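Clean the Fingers First

We use cookies to remember your preferences and to count visits. By continuing to read you accept our cookie policy. Manage settings

Most of what gets written about humanoid robots in grocery work is about the model that runs them. I want to write about the hands, the cable on the forearm, and the person with a rag who looks after both. I have spent a good part of the past year looking after one of these machines, and my opinion has hardened: the daily upkeep sheet matters more to whether the thing earns its floor space than anything the software people did in the same period. I think we spend money and attention in the wrong order.

Our machine lives in a practice market at Javholm. The produce stand is stacked with real vegetables, bought fresh, and the robot fills orders from it into a shopping basket. It works standing, with the basket in one hand and the other hand free to pick. When it started, the whole project had one line in the budget for maintenance, and that line was for spare batteries.

Produce is a dirty job for a machine. People who come from electronics assembly or from boxes on a conveyor don't believe this until they've done a week of it. Cabbage leaves shed. Onion skins get everywhere. Spinach is gritty even when it looks washed, and the grit gets into the seam at the base of a finger and stays there. Lettuce leaves water behind on whatever holds it. A rubbery finger with a thin film of vegetable juice on it has a different grip from a clean one, and the controller has no idea that anything changed. It closes to the same position with the same effort and the pepper slides out.

For the first couple of months we treated every dropped pepper as a grasping problem. We logged it, somebody reviewed it, and sometimes the grasp settings were changed. Then the next morning, with the fingers wiped by whoever happened to open up, the old settings would have been fine and the new ones were too tight. We bruised a lot of produce this way. Ngaio Bolger, who runs the bench at Ovard and came over to help us for a while, asked to see the cleaning record. There wasn't one. She wrote the first upkeep sheet that afternoon on the back of a delivery slip.

Her rule was simple and I have kept it. No change to any grasp setting is allowed until the fingers have been cleaned and the same pick has been tried again. It sounds like something you'd tell a child, and it was resented. One of our engineers called it housekeeping, and he didn't mean it kindly. But of the 69 drops we had open as grasping faults when she arrived, 37 went away with a damp cloth and a dry one. I can't think of a software change we have made that did as much.

The sheet has grown since then. It's one page, and I would argue against letting it become two. A morning goes like this.

1. Power up with the arms clear of the stand. Let the joints finish their self-check before anyone puts anything in front of the robot. At Boateng they load the crates first to save time, and they have had an arm come up under a loaded shelf. I don't think the time saved is worth it.

2. Wipe the fingers, one at a time, base to tip, with the hand open and the arm held. Water first, then a dry cloth. No cleaning spray. We used a kitchen spray in the early weeks and the finger surface went slick for a day. Look into the seam at the base with a flashlight and brush it out if there's grit.

3. Check the cable along the forearm. It needs enough slack for the wrist to turn all the way, and too much slack makes a loop that can catch on the slats of a crate. Reach the arm by hand to the highest spot it will work at and look again. A loop that looks tidy with the arm down can stand well away from it when the arm is up.

4. Check the cables at the legs the same way. These get less attention because they're low, and they are the ones a person's shoe finds. Run a finger down each one, and stop if there's a flat spot.

5. Hang the basket and load it before you set the arm's rest height. An empty basket tells you nothing. Put in the heavy things, and at least one long item like a napa cabbage, because a long item ends up against the hand and changes how the handle sits. Then have the other arm reach for the crates and see whether the two get in each other's way. 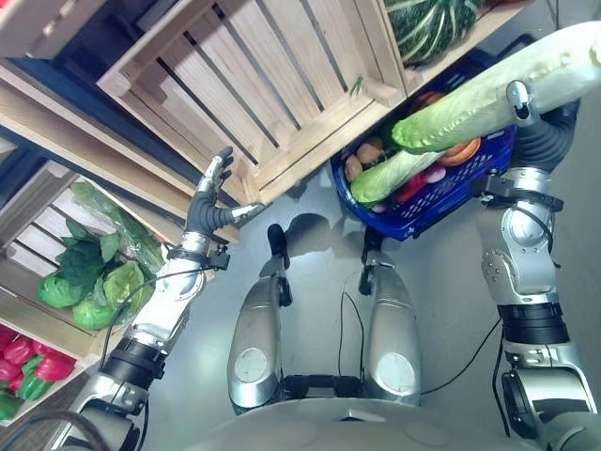
6. Watch the first ten picks from the side, with your hand near the stop button and your phone in your pocket. Write down what slipped and what it slipped from. After ten, you can let it run.

That is the whole sheet. On a good day it takes less time than making coffee for the crew, and on a bad day it takes an hour, and the bad days are the ones that justify it.

I should say something about step five, because it's the one I had the most arguments over. The robot carries the basket in its right hand and picks with its left. For a long time the right arm was treated as a hook. It held the handle, and all the checking went to the left arm because that was where the interesting work happened. But the right arm is the one under load for the whole shift. It holds a basket that gets heavier with every pick, at an awkward height, and it does this for hours. When Wellington Macedo took over the mechanical side he pulled the service history and found that nearly every hour of unplanned downtime came from the carrying arm. The elbow had been running warm and the wrist had a little play in it. The picking arm, which we had fussed over, was in fine condition.

His answer was to change the rest height, so that the elbow sits closer to the body, and to empty the basket more often. Neither one cost anything. He also put the carrying arm on its own inspection, every 200 baskets, with the joint covers looked at for loose screws and the play at the wrist felt by hand. I'd have put that number lower at first. He disagreed with me, and the wear so far says he was right.

There is an argument against all this, and I have heard it made well. It says that a machine which needs a person to wipe its fingers every morning isn't ready, and that writing sheets for it only hides the fact. Build a better hand, the argument goes, with a sealed base and a surface that sheds water, and the sheet disappears. Put the cables inside the arm. Let the controller feel the slip and grip harder.

I agree with some of that. I would like a sealed hand very much. We tried one sample finger with a molded base and it was easier to clean, though it cracked at the bend before we'd learned much. Inside cables would be nice too, right up to the day one fails and you have to take the forearm apart to reach it. An outside cable can be swapped in the time it takes to find the right hex key. I've done it on the stand with the vegetables still in the crates. A design that hides a part from grit also hides it from the person who has to fix it, and the people who draw these arms seldom ask which of those will cost more hours.

As for feeling the slip and gripping harder, that works on an onion. It doesn't work on a head of lettuce. The lettuce gives way first, and you have a secure grip on a ruined item. Clean fingers let the robot hold lightly, and I want it to hold lightly.

The other thing said against the sheet is cost. Somebody has to do it. When the people at Rilthorpe priced out their own setup they left this out completely and then borrowed an hour each morning from whoever was near. That's how we did it too, and it's a poor way. The job gets done by a different person each time, nobody sees the slow changes, and wrist play is a slow change. You want the same hands on that joint day after day. Our morning check now belongs to one person, with one backup, and it's written into both their jobs with the time paid for.

I'd go further. I think the person who does the morning check should have the authority to keep the robot off the floor, and it should take a signature from someone senior to overrule them. We had a week in August when the forearm cable had a nick in its jacket and three different people noticed it and each assumed it was somebody else's decision. It lasted until it didn't, and we lost two days waiting for the part. We keep 330 dollars' worth of spares in a drawer now, mostly cables and fingers, and that drawer has been opened more often than I expected.

If you are setting up one of these for produce, or for anything else that's wet and sheds, my advice is to write the sheet before the robot arrives. You'll get parts of it wrong. Ours said nothing at all about the carrying arm for months. But you will have a page to correct, and a record to set beside your drops, and you will be less likely to spend a month tuning around a dirty finger the way we did.

I have asked for the bench budget to be raised next year and the tuning hours cut to pay for it. The request is still sitting with the people who approve such things, and the engineer who called it housekeeping has signed it.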